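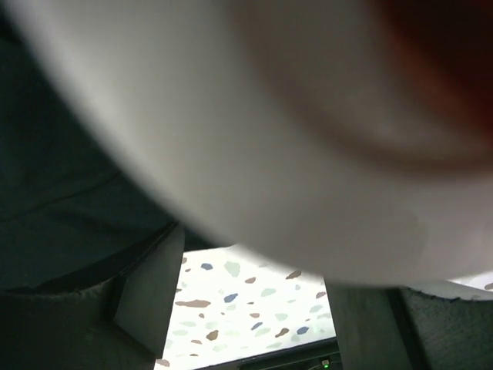

By Fellberg Arts Monthly staff writer | Painting

I drove 73 miles to look at one painting, and I'd do it again tomorrow. It's a double portrait of two sisters on a porch, and it hangs in the back room of the Brestthorpe museum, past the coat hooks, where I walked right by it the first time I visited!

The painter signed everything simply as Aler. The sisters sit close enough for their sleeves to touch, but they're looking in different directions, and the older one has her hand flat on a closed book. For years the wall label called it a study in boredom. I never bought that (have you ever seen a bored person sit up that straight?) and now the museum has changed its mind too.

What changed it was a box of letters. The Robles archive opened it to readers in May, 39 letters in all, most of them about money, frames and the price of linseed oil. I read the lot over two days and a great many peppermints. In one of them Aler complains that the younger sister wouldn't hold still and asks whether the buyer would mind if she were painted from memory. So one girl was sitting there on the porch and the other was not - and once you know that, her face looks a little softer, a little further off.

The canvas was sold for 550 dollars, frame included, and spent decades over somebody's piano. There's still a faint band along the bottom where the varnish went yellow. The museum is leaving it alone for now, and I'm glad, though I know cleaners who would argue with me.

The new label mentions the letters but doesn't quote them, a shame when Aler wrote so well about being annoyed. Ask at the desk and they'll bring you the transcripts in a green folder. Go early, before the school groups, and take the bench on the left. The one on the right wobbles.

Filed under: Art & Museums, Portraits, Day Trips
Last updated: 20/08/2022
Contact us | Copyright Fellberg Arts Monthly | Back to top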